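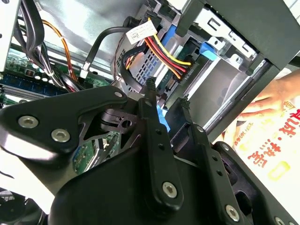

How often should you change your cabin air filter? Once a year suits most drivers, and twice if you live on a gravel road or park under trees.

I bring it up because May is when the phone at our Canholm shop starts ringing about weak A/C. People are sure the compressor has died and they're already bracing for a big bill. Then we open the glove box, pull the filter, and out comes a gray mat of leaves, fluff and (more than once!) mouse bedding. A new filter runs $16 for most sedans, and you can put it in yourself in the parking lot if you don't mind kneeling on the floor mat.

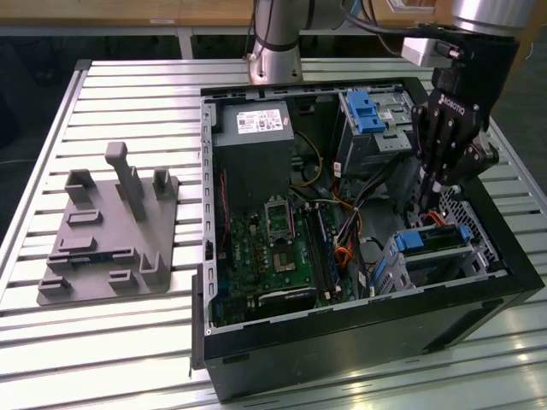 If you've got a new filter and the air still isn't cold, then it's time for us to take a look. We start with pressures, check the condenser fan, and go hunting for leaks with dye. The full A/C check is $117 at both shops, Canholm and Mosmont, and that comes off the repair if you go ahead with one. Small leaks are usually at an O-ring or a service valve, and those are cheap. The bad one is an evaporator, where half the dash has to come out. Our last evaporator job came to $1445, on a Trovar wagon with over 100 thousand miles on it, and I told the owner to sleep on it before saying yes. She did, and she said yes anyway. She loves that wagon.

Please don't use the top-up cans from the discount aisle. I know, I know, I sell A/C service, so of course I'd say that. But a lot of them have sealer mixed in, and sealer gums up our machine, so we have to test for it before we can hook up. If you've already used one, just tell us at the counter. We won't scold you (much).

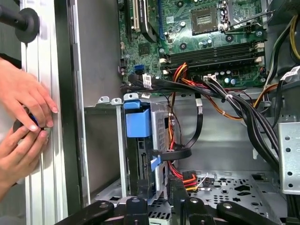

Hands inside an open computer case, next to the motherboard.

A couple of things you can do at home this month. Run the A/C for ten minutes even on a cool morning, which keeps the seals from drying out. Hose the bugs off the front of the condenser, gently, with no pressure washer, those fins bend if you look at them wrong. And if there's a sour smell when you first switch on, try running the fan on high with the A/C off for the last few minutes of your drive home.

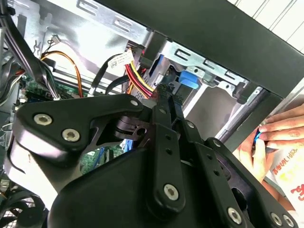 Parking at the Mosmont shop

The Guerra Street entrance is closed for paving through the end of the month, so come in from the alley side and leave your keys in the drop box if you're here before 8 a.m. The box is to the left of the second bay door now. Coffee's still in the same place.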